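**Shared Kitchen: Cutlery and Container Arrangements from October**

The Residents' Office at Stusstead wishes to inform all floors of revised arrangements for disposable and reusable plastic cutlery in the shared kitchen and dining room. The arrangements apply to monthly suppers, study lunches and any private event for which the kitchen has been reserved through the office.

During the annual inventory, Rajeshwari Venkataraman and Torbjørn Ekström emptied the two deep drawers beneath the serving counter. They recorded 121 forks and only 33 spoons, together with a quantity of knives that had been stored in the same bags. Several bags had split, and forks had worked their way behind the drawer runners. The runners have been cleaned and the left drawer, which had not closed fully since spring, is again in working order.

Forks and spoons will no longer be kept together. Clear plastic containers have been chosen for the purpose, as their contents can be checked without opening a drawer or lifting a lid. Each container holds one kind of utensil. Users setting a table for a meal are asked to take the containers to the table, sort any leftover pieces there once the meal is over, and return the containers to the counter side by side.
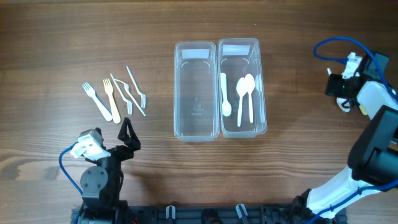
Spoons should be laid lengthwise. They may face either direction, although a container filled with all bowls at one end will not sit level once it is full. Forks should likewise be laid flat. Standing forks upright with the tines exposed is discouraged, particularly at events attended by children.

White and cream pieces may be stored together. The office received a request from the third floor that the two shades be separated for formal suppers. After discussion it was decided that this would require more containers than the counter can accommodate. Hosts who prefer a matching set are welcome to select one before guests arrive and to return the remainder to the proper container.

Used pieces must be washed in hot water and dried completely before they are put away. Items with cracked handles or broken tines should be placed in the recycling bin beside the pantry door. The dishwasher is not suitable for the lighter cutlery, and residents are reminded that several forks were bent out of shape on the lower rack last winter.

Additional spoons have been ordered and are expected before the next monthly supper. Until they arrive, groups of more than 23 are advised to bring their own soup or dessert spoons. Chandrasekhar Joseph holds the key to the pantry cupboard and will issue serving ladles and cake servers upon request. These are to be returned by 9 a.m. on the morning following the event.

The office also draws attention to the matter of labels. Adhesive paper labels leave a residue on clear plastic that is difficult to remove, and they should not be applied to the containers. Maiara Andrade has prepared cards for the front edge of the shelf instead. Residents who find a card missing may leave a note in the kitchen log.

Thanks are due to Nabil Nasrallah for repairing the drawer front and for donating two shelf liners. Questions concerning kitchen reservations, replacement cutlery or the return of borrowed items may be directed to the Residents' Office during regular hours.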